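Studov Realty Group
2026-04-10

1/
The City of Flanagan has adopted a revised point-of-sale inspection ordinance. It takes effect in May and applies to single-family homes, two-family homes and condominium units within city limits. This thread sets out what our sellers and buyers should expect.

2/
Under the revised rule, a seller must apply for the inspection before the property is listed. Until now, the application could be filed at any time before closing. Homes already on the market when the rule takes effect will stay under the previous procedure.

3/
The application is filed with the Building Department at the Clirier Street office. Online filing is planned but not yet open. Please bring the parcel number and a daytime telephone number. The owner may authorize an agent in writing to file on the owner's behalf.

4/
The city states that inspections will be scheduled within 8 business days of a complete application. Applications missing a signature or parcel number are returned by mail, and the period begins again once the corrected form is received.

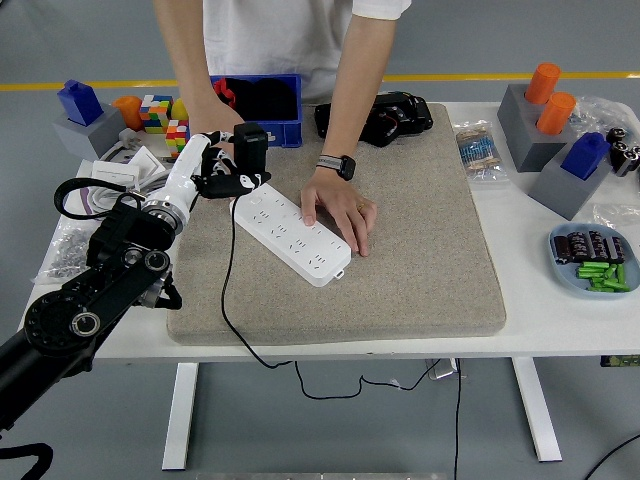
5/
Can a house be sold if the inspection finds violations?

A sale may go forward with open violations if the buyer signs an assumption form and funds for the repairs are placed in escrow before title transfers. The form must be on file with the city on or before the closing date.

6/
The buyer then has 60 days from transfer to complete exterior repairs. Interior items carry a separate deadline, which is printed on the inspection report itself. Extensions must be requested in writing before the deadline has passed.

7/
Exterior items include driveways, sidewalks, gutters, porch railings and detached garages. Sidewalk slabs are reviewed for raised edges. Owners on the Rendura Avenue resurfacing route should ask whether their slabs are already part of the city contract before hiring anyone to replace them.

8/
Escrow funds are held by the title company and released after the city confirms that the work has passed reinspection. One reinspection is included in the application fee. Further visits are billed to whichever party assumed the repairs.

9/
A certificate issued under the old ordinance remains valid until the expiration date shown on it. Sellers who hold a current certificate do not need to apply again, provided that title has not transferred in the meantime.
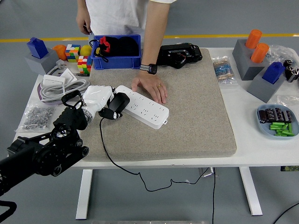 10/
Condominium owners: the inspection covers the unit only. Roofs, parking areas and shared hallways remain the responsibility of the association and are inspected on a separate schedule. Buyers may wish to request the most recent common-area report together with the association budget.

11/
The ordinance does not replace a private home inspection. The city inspector reviews the property against the municipal code and offers no opinion on the remaining life of a roof, furnace or water heater. We continue to recommend that every buyer retain a private inspector.

12/
Our office will hold 4 evening information sessions for homeowners at the Flanagan branch library. There is no charge and no obligation to list with us. Session times are posted at our front desk, and seats may be reserved by telephone.

13/
Bogdan Borkowska, our transaction manager, is the contact for sellers who expect to list this spring. Please have your most recent certificate at hand when calling, if you have one. Questions on a specific violation should go directly to the Building Department.

14/
This thread is general information and is not legal advice. We will add a post here when the online application opens.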